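Zondside: relatos de clientes sobre mau atendimento em restauração e comércio

Ficha de dados, versão 2

O que está cá dentro

O Zondside reúne 1,508 relatos escritos por clientes que foram insultados, ridicularizados ou mandados embora por quem os devia atender. Cafés, balcões de pastelaria, janelas de drive-in, uma loja de colchões que aparece mais vezes do que seria de esperar de uma loja de colchões. Todos os textos estão em português e foram enviados pelos próprios através do formulário da Bumisby, entre a abertura do formulário e 2024-04-26, data em que o fechámos por cansaço.

Cada registo tem 13 campos. Os que interessam à maioria das pessoas são estes:

relato: o texto integral, depois de anonimizado
tipo_local: café, restaurante, loja, transporte, outro
motivo_alegado: orientação sexual, origem, sotaque, idade, deficiência, aparência, nenhum
resposta_empresa: o que a empresa disse depois, se disse
desfecho: despedimento, pedido de desculpas, vale de desconto, silêncio
canal_publico: se o caso chegou às redes ou a um jornal

O valor mais frequente em desfecho é silêncio. O segundo é vale de desconto, e a distância entre os dois diz bastante sobre o preço de um vale.

Como foi recolhido

O formulário era anónimo e tinha uma única pergunta obrigatória: «O que aconteceu?». Anum Abbasi desenhou-o assim depois de uma primeira versão com 47 perguntas, que recebeu exactamente as respostas que merecia. Os campos estruturados foram preenchidos por nós a partir do texto. Quando o texto não dizia, ficou vazio. Não telefonámos a ninguém, não pedimos gravações e não confirmámos os factos junto das empresas. São alegações, contadas por um dos lados, muitas vezes ainda com a cabeça quente.

Uma parte dos relatos chegou em papel, de pessoas que não quiseram ou não puderam usar o formulário. Pacita Lagman transcreveu-os à mão, manteve os erros de ortografia e só desistiu perante uma carta em que a palavra decisiva estava debaixo de uma nódoa de café. O registo existe, com a palavra marcada como [ilegível]. Há quem ache que se lê «badameco». Não tomamos partido.

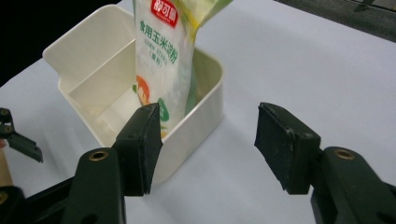 A anonimização foi feita em duas passagens. A primeira, automática, usa o Stevidine para apanhar nomes, telefones, matrículas e moradas; a segunda foi feita por gente, com os relatos impressos e muita paciência. Cada folha revista ia para uma caixa de plástico branca, aberta e pouco funda, e só de lá saía para a trituradora depois de a versão corrigida estar gravada. Os nomes de funcionários foram trocados por FUNCIONÁRIO_A, FUNCIONÁRIO_B e por aí fora, mesmo nos casos em que o vídeo correu o país e toda a gente sabe quem é. As marcas foram trocadas por EMPRESA. Quem quiser adivinhar pelo cheiro dos fritos que adivinhe, mas não publique o palpite com o nosso nome ao lado.

Linguagem ofensiva

Há muita. Os insultos aparecem por extenso, sem asteriscos, porque foi assim que foram ditos e porque um classificador treinado em asteriscos aprende sobretudo a reconhecer asteriscos. Se vai dar isto a alunos ou a anotadores, avise-os antes. O campo contem_insulto permite filtrar os casos mais duros, embora falhe na ironia. O relato do empregado que disse «com certeza, minha senhora» catorze vezes seguidas está marcado como não contendo insulto – e quem o leu discorda.

Para que serve

Estudar como se contam experiências de discriminação, comparar respostas públicas de empresas, treinar sistemas que encaminhem queixas para quem as possa resolver.

Para que não serve

Fazer rankings de marcas (as marcas não estão lá). Calcular a frequência da discriminação no país: quem foi bem atendido não nos escreveu, à excepção de uma senhora que queria elogiar uma tosta mista. Identificar funcionários. Produzir pedidos de desculpa automáticos. Já nos pediram isto último, com orçamento e tudo, e a resposta continua a ser a mesma.

Limitações conhecidas

Os relatos vêm sobretudo de cidades e de pessoas à vontade a escrever. O interior está mal representado e os transportes quase não aparecem. A categoria «aparência» ficou demasiado larga e mistura peso, roupa e tatuagens; vai ser partida na próxima versão, prevista para Junho. A concordância entre anotadores foi boa em tipo_local e fraca em motivo_alegado, onde discutimos muito e às vezes alto.

Licença e acesso

Uso não comercial, com atribuição. O ficheiro principal é um CSV em UTF-8, separado por ponto e vírgula. Se abrir com os acentos trocados, o problema é do programa da folha de cálculo, e já gastámos com ele toda a simpatia que tínhamos.

Pedidos de remoção: quem reconhecer o seu próprio relato e o quiser retirar só tem de indicar o número do registo. Não pedimos justificação. As correcções seguem pelo repositório Mughal, onde também está o registo de alterações.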